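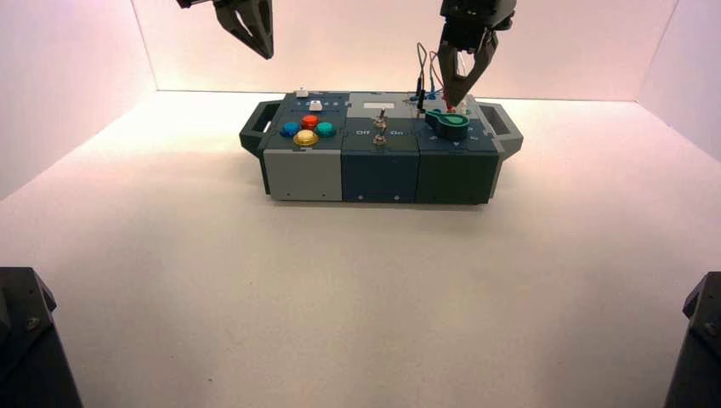
Nuleck Sanskrit Chant Reader, Spiral Edition
3 min read

Search titles, authors Go

The maker says you will be chanting "in a weekend." We doubt it. The book holds 262 pages and 12 hymns, each in Devanagari with plain English letters underneath, and most beginners we know needed a month for the first one.

The pitch marks are clear – better than in the Testa reader. The word-by-word notes are thin, and five hymns have none at all. "Authentic melody" on the cover means one teacher's version, on a download.

Ships from May.

Related items
Testa Pocket Hymns
Zellow Palm-Leaf Bookmark
Tirnano Grammar Cards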